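**Subject:** Re: [amano-perception] Depth dropouts on pale surfaces, wrist view

Dear colleagues,

Thank you to Kilian Tanner for the clear report. I reply on behalf of the Lundura planning team, as the matter affects both packages.

> On the March 2025 build, the obstacle layer loses the near surface whenever a plain white upright fills the middle of the wrist view. The planner then treats the gap as free space. I can reproduce it with the Skuletti replay tool on 3 of the 10 recordings in the shared set. Is this a fault in the filter, or should the planner refuse such input?
>
> Kilian Tanner

The fault lies in the filter. Since the November release it has discarded any region in which too few matched points are found, and it marks that region as empty. It ought to be marked as unknown. A matte white post standing before a white bench and back panel gives the matcher very little to hold, apart from a few smudges and a scuff in the coating. The crumpled black sheet on the floor is a separate difficulty, as its highlights can be matched wrongly.

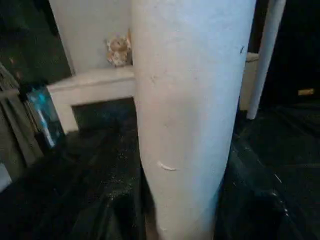 We propose the following changes, both of which are in merge request 245:

- `region_filter` will return `UNKNOWN` for any rejected region, whatever its size.
- The planner will treat `UNKNOWN` cells within the stopping distance as occupied, unless the task file states otherwise.

The second change will make some approaches slower. Sites that depend on the present behaviour, Prurnlow among them, should set `unknown_policy: legacy` in the task file before upgrading. This setting will be kept for two further releases and then withdrawn.

We do not intend to alter the matcher itself at this stage. Members who wish to see that work taken up are asked to open a separate issue and to attach a replay file together with the calibration used. Reports without the calibration cannot be examined.

Comments on the merge request should be made there and not on this list, so that they remain with the code.

Yours faithfully,

Leopold Gasser
Lundura planning team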